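Sorport trims counter appliance rules for shared kitchens

Sorport has revised its countertop guidance for the shared kitchens at Braduvach, effective in February. Toaster ovens and two-slice toasters may stay out on the counter; canisters and pitchers go along the back wall.

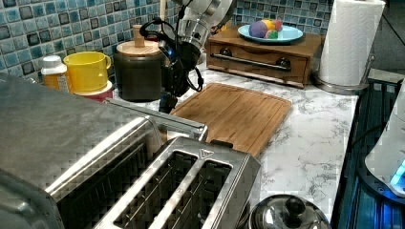 One Braduvach tenant replied that the back wall was the wrong place for canisters, as reaching them meant leaning over a toaster that had just been used. Sorport said the point would be reviewed.

The guidance covers 622 kitchens and sets a minimum gap of 10 inches between a toaster oven and any cutting board. Tiled backsplashes need no extra heat shield. Copies will be posted in the Eze and Ivus buildings by Wednesday.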